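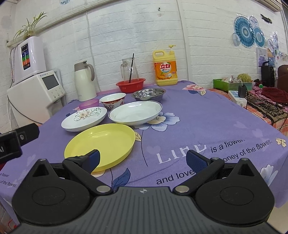
## 4.2 Where the rim finder gets confused

**Figure 3.** Wrist view with the yellow plate nearest the fingers and the other dishes, bowls and basin behind it.

I'll admit I thought plates would be the easy bit. Our rim finder (we call it Rudard, after the planner it plugs into) fits an ellipse to each dish and hands the grasp planner a point on the edge. On a plain bench it was lovely! Then we moved to laid tables like the one in Figure 3, and it started proposing rims made partly of tablecloth.

Printed flowers and lettering give strong edges, and a pale dish next to a pale petal leaves the fit very little to hold on to. The yellow plate stands out well against the purple, but the left side of the gripper hides part of its rim, so the ellipse has to be closed from what's left. Steel basins are worse again – the bright reflections inside them get picked up as extra rims, one inside the other.

Hjørdis Sandberg and I tried two fixes. The first masks the fingers using the known jaw opening and tells the fit to ignore those pixels, so a missing stretch of rim costs nothing. The second keeps the best 12 ellipses per dish and drops any that haven't held steady over 8 consecutive views. Cloth print moves with the table plane and a raised rim doesn't quite, which a few centimetres of wrist motion is enough to show.

The second fix does slow things down, and Ebbe Grønli still wants it switched off for bowls. We left it on for every run reported in Section 5, with the view count unchanged.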